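Ticket: drinks station, left hand stops short of the spout
Site: Diltesthorpe, demo room
Unit: Tautahi, two arms, two hands, one table
Raised by: Aroha Tamihana
Assigned to: Volker Schmieder
Severity: was "low", changed to "medium" when the carpet got involved
Last updated: 9 Oct 2019

Reported fault

Tautahi is supposed to pick up a cup with the left hand, carry it under the spout of the dark dispenser, hold it there for the pour and set it down again. The right hand has no job in this routine except to stay out of the way. On 12 runs out of 20 the left hand stopped short with the cup halfway there, announced "grasp lost" and froze. The grasp was not lost. The cup was in the hand, where anyone could see it. Twice the arm then went to its home position by the shortest route, with a full cup, and that is how we came to learn what coffee does to grey carpet.

Droltton support were contacted and asked whether we had tried turning it off and on again. We had. It came back on very promptly and did the same thing.

What we tried (Aroha)

Restarted the hand controller. No change.
Restarted the whole station. No change, but the fans sounded happier.
Swapped the glass cup for a plastic one. Worse. The plastic one gives a bit when squeezed, and the hand takes this personally.
Took the gloves off and ran it bare. Fault went away with the glass, stayed with the plastic.
Put the gloves back on. Fault came back with the glass as well. At this point I had a biscuit and rang Volker.

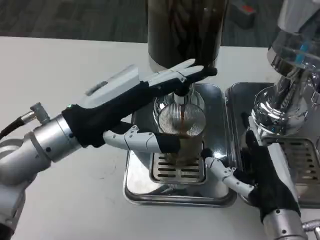
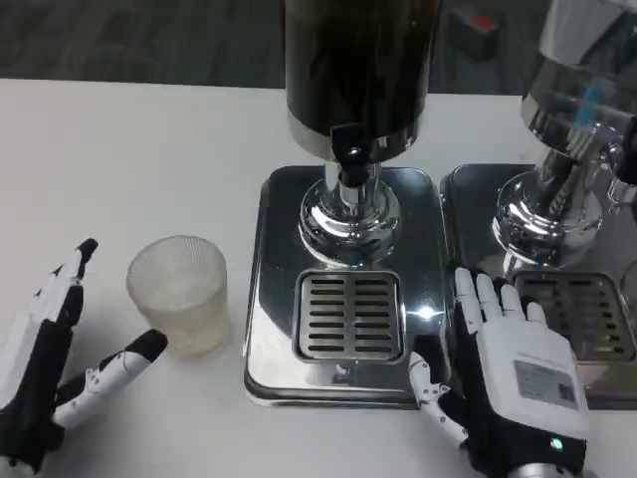 First picture: gloves on, glass cup, mid-pour. Second: plastic cup on the table.

Findings (Volker)

Read the logs for all 20 runs. The thumb tip sensor reports a contact force, and if that drops below the limit for long enough the routine decides the cup has gone. The limit was set in February with bare hands and a glass cup. The gloves came later, after an argument over splashes which I was glad to miss. Fabric over the fingertip spreads the load, so the sensor reads low, and the routine concludes it is holding nothing and says so with great confidence.

The plastic cup is a separate problem with the same message. It flexes, the reading dips, same result. Whoever wrote one error text for both saved themselves a good minute of typing.

Also found: the right hand's parked position had been taught by eye. It sits too near the base of the dark dispenser, thumb side first. No collision logged, but I would not leave it like that. If the left arm goes home in a hurry there is less room than the drawing claims.

The trip home with a full cup is the bit I care about. On "grasp lost" the arm should stop and stay stopped until a person clears it. Somebody had ticked "return home on fault". I have unticked it. Please do not tick it.

Changes made

Separate force limits for gloved and bare hands, picked from a menu at start-up. There is no default, so you will have to choose.
Plastic cups blocked until Kovard send the softer grip profile they have been promising.
Fault action set to stop and hold.
Right hand park position moved 100 mm further back and saved under a sensible name. The old one was called "park2_new_FINAL".

Retest

Gloved, glass cup, water in the tank: 20 runs, no false "grasp lost". Pulled the cup out of the hand on 2 further runs to check that it still notices. It does, and it stays put afterwards.

Still open

Grip profile from Kovard. Chased again.
Separate error texts for a low reading and a missing cup. Volker to do.
Carpet. Aroha has moved a chair over it.

Status: left open for the plastic cups. Glass is fine to use, gloves on, emergency stop within reach of whoever is running it.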